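Cuaderno del taller de canto a dos voces

10 de octubre de 2022

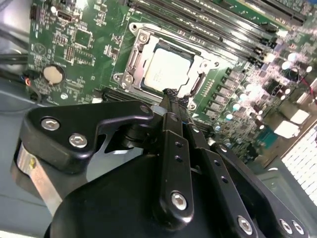
Sigo con lo del dúo, porque ayer me fui a casa con la cabeza llena y no apunté casi nada (mal hecho, ya lo sé, luego Teresa me lo recuerda). Estamos con «Lallbridge», la balada que trajo Gwendolyn Whitlock, y por fin probamos a cambiar quién lleva la segunda estrofa. Hasta ahora la cantaba Keith entera, con Morenike esperando al estribillo, y quedaba preciosa pero un poco quieta, como dos personas que se leen cartas desde habitaciones distintas.

Con el reparto nuevo Morenike entra en el verso del puente, muy bajito, casi hablando, y Keith no le contesta hasta el compás 22. ¡Qué diferencia! Se me puso la piel de gallina, y eso que llevo oyendo la dichosa canción desde marzo. Él suena cansado, ella le va tirando de la manga, y de pronto la letra tiene sentido hasta en los versos que yo daba por relleno.

Cosas para no olvidar:

El tempo a 70. Probamos más deprisa y Keith se come las consonantes finales.

En «vuelve conmigo al río» respiran los dos a la vez y se nota mucho. Que Morenike respire antes de «conmigo», aunque le parezca raro.

La tercera baja del último acorde sigue sin gustarme. Ankit Garg propone dejarla en el piano y quitársela a las voces; Teresa Brzozowska dice que entonces el final se queda cojo. Yo estoy más cerca de Teresa, pero quiero oír las dos versiones con calma.

La toma buena es la 292, no la que pone en la hoja (ya la he corregido a lápiz). Guardada en la carpeta Grusteck con las demás.

Falta preguntar a Gwendolyn si el verso del abrigo es «lo dejé» o «lo dejaste». Cada uno canta una cosa, y según cuál sea cambia quién se marchó de los dos.

Compartir (22) · 3 comentarios

Usamos cookies propias y de terceros para mejorar tu visita. Aceptar · Configurar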